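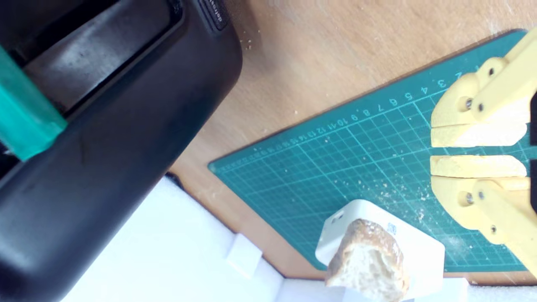 Suqin Jin asked, after reading the first draft of this file, whether a set with only one kitchen task in it is worth publishing at all, and whether the failed tries should not be taken out first. I kept both the single task and the failed tries. My answer to her is under "Failed tries", and she is free to disagree with it again.

Pundham Toast Set, version 8
README

What is in the set

The set holds 1612 episodes of one small arm working with bread, a toaster and a plate. All of them were driven by hand with a leader arm, and nothing was played back from a script. Each episode has the joint positions, the gripper opening, two camera streams and one line of English which says what the operator was asked to do.

The tasks are written in these words:

pick up the bread
put the bread in the toaster
push the lever down
take the bread out and put it on the plate

The wording is kept exactly as the operators got it. In the older part, recorded in the Skiscombe room, you will also find "toast" where we now write "bread". I did not correct this, as a model should meet both words.

The work table
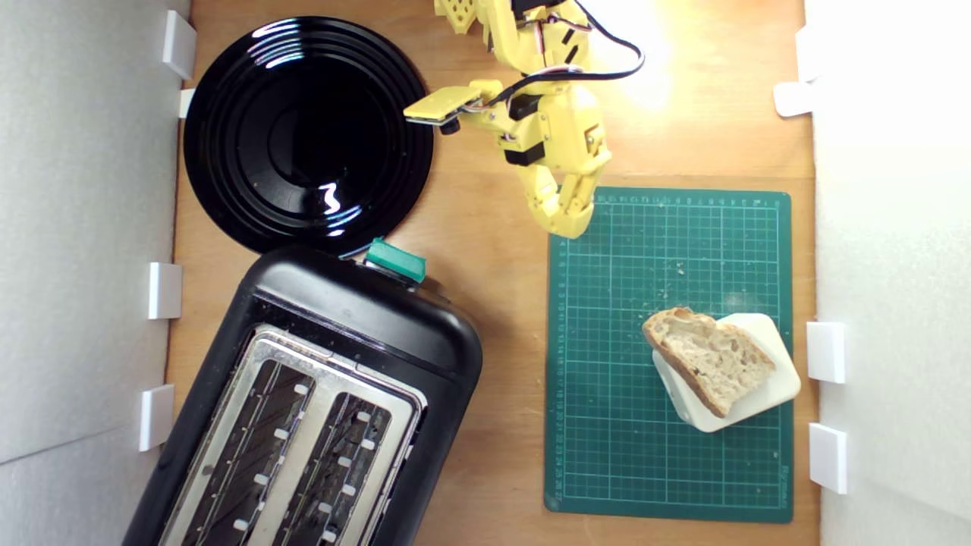 Positions are changed between episodes, but only by a little. The operator moves the bread by hand, turns it as he or she likes, and then starts recording. The toaster moves less often, and the file layout.csv tells in which episode it was moved. Please do not take the printed lines of a mat as a calibration target. We never measured the camera against them.

Crumbs are left on the table during a session and brushed away at the end of it. For this reason the late episodes of a session look different from the early ones. If you split the data by random episode, your test part will share its crumbs with your training part, so please split by session. The lists in the folder splits/ do it in this way.

Failed tries

There are 279 episodes with the flag success = 0. Most of them are a slice that turned in the fingers, or a lever that was pushed too softly and came up again. When we trained the Luo policy without them, it did not learn to go back and grip a second time. A failed try often contains a good recovery in its last seconds, and I would be sorry to lose that.

Known problems

In 85 episodes the wrist stream starts late. They are listed in late_wrist.txt.
The gripper value was stored upside down until March. The loader turns it round, but the raw files are as they were.
The Dullumitz converter drops the text line without any warning. Use our own script convert.py until this is repaired.

Mistakes in the labels can be reported to me on the issues page. Please give the episode number.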